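Chapter 4
Preparing Cotton Cloth Before Dyeing

After studying this chapter you should be able to:
– name the substances which must be removed from raw cotton cloth
– explain the order of the preparation steps
– describe simple tests for absorbency and for remaining size
– recognize dyeing faults that began in the preparation room

4.1 Why preparation comes first

In the mill at Hodville, where I got my first training, the dyers had a saying that the color is made before the dye is weighed. As a student I did not take it seriously. Later I had to explain to a customer why 400 meters of navy cloth came out with pale clouds in it, and I understood the saying much better. The dye was correct, the recipe was correct, and the machine had kept its temperature well. The cloth was simply not clean.

Cotton cloth that comes directly from the loom is called gray cloth, or greige. It carries the natural wax and pectin of the fiber, small pieces of seed coat, oil from the loom, and the size which was put on the warp yarns to protect them during weaving. Most of these substances keep water away from the fiber. Where water can not enter evenly, the dye also can not enter evenly.

The student should remember that gray cloth is a trade word and has no connection with the shade. Untreated cotton is usually cream or light yellow. A cloth of gray color, such as the one in Figure 4.1, has a gray shade in the ordinary sense of the word. 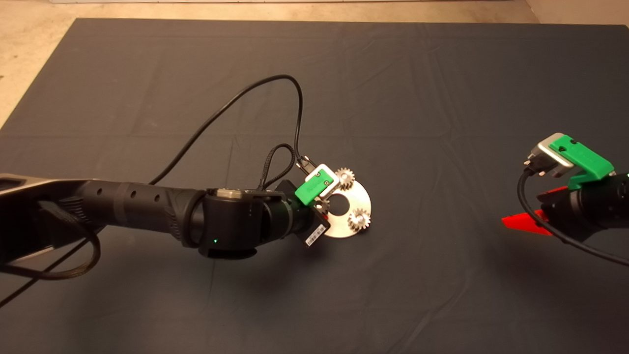
Figure 4.1 Dark gray cloth with faint fold creases, spread on a table.

4.2 The order of the steps

The usual order for woven cotton is singeing, desizing, scouring and bleaching. Mercerizing may be added, most often after bleaching. For knitted cloth there is normally no desizing, as knitting yarns are not sized. They are often waxed, however, and this wax must be removed in the scour.

Singeing burns away the loose fiber ends on the surface. Desizing breaks down the size so that it can be washed out. With starch size this is commonly done with an enzyme, and the operator must keep the pH and temperature inside the limits given by the supplier. Scouring is a hot treatment with alkali and a wetting agent. It removes wax, pectin and oil. Bleaching, mostly with hydrogen peroxide, destroys the natural yellow color and what is left of the seed coat.

Not every shade needs a full bleach. For black and deep brown a good scour is often enough, and a mill can save water, heat and peroxide in this way. For pale and bright shades the full bleach is necessary. Ayanda Van Wyk, who taught the evening course at Wetcombe for many years, asked her students to write the target shade at the top of the preparation card, before anything else. I recommend the same habit.

4.3 Two simple tests

The drop test needs only a pipette and a watch. Let one drop of water fall on the conditioned cloth and measure the time until the shine of the drop disappears. Repeat the test at nine places – left side, center and right side, at the beginning, middle and end of the piece. A short time is good, but an equal time at all places is even more important for level dyeing.

The iodine test shows remaining starch. A drop of dilute iodine solution turns blue or violet where starch is present. If the spot stays yellow, the starch has been removed. The test says nothing about synthetic sizes such as polyvinyl alcohol, for which another reagent is used (see Section 4.9).

Before we look at each step in detail, the next section describes the chemistry of the cotton fiber itself, beginning with its outer layer.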